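About us | Our laundry and linen service

2024-01-13
By the Ninetti team

We wash, dry, fold and deliver, and we love it! Ninetti began in Tadley with two washing machines, one ironing board and a very long list of neighbours who were sick of damp sheets hanging over the banisters. These days we look after 76 households every week, plus a handful of guest houses and the tea room at Landry, whose napkins come to us in every shade of jam.

Most people think of laundry as the washing. For us the best bit is the folding. A basket arrives at the table as one big heap - pillowcases inside duvet covers, tea towels wrapped round a single sock - and a little later it's a stack you could put straight in the cupboard. We sort whites from colours first, then big pieces from small, and we fold towels in thirds unless you've told us you like them in half. (Plenty of you do, and it's written on your card.)

We keep things simple. You choose a collection day, leave your bag by the door and get it back clean two days later. A standard bag holds enough for a family of four, and we'll happily take odd things too: curtains, dog blankets, the christening gown your gran made. We use an unscented powder as standard, so just ask if you'd like something that smells of lavender.

Last April we moved to a bigger unit on Clatomport Road, with room for proper long tables and a drying room that fits 120 sheets at once. It's 35 steps from the bus stop, which our Saturday folders are very pleased about. Drop in and see us if you're passing. The kettle is usually on, and we're always glad to talk about stains, especially beetroot.

New customers are welcome all year round, and there's no contract to sign. 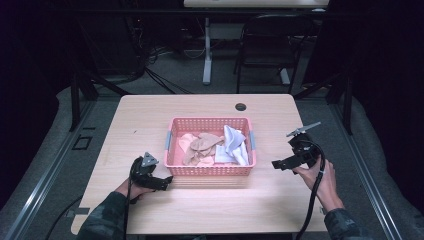
Beige and white cloths in a pink basket on the table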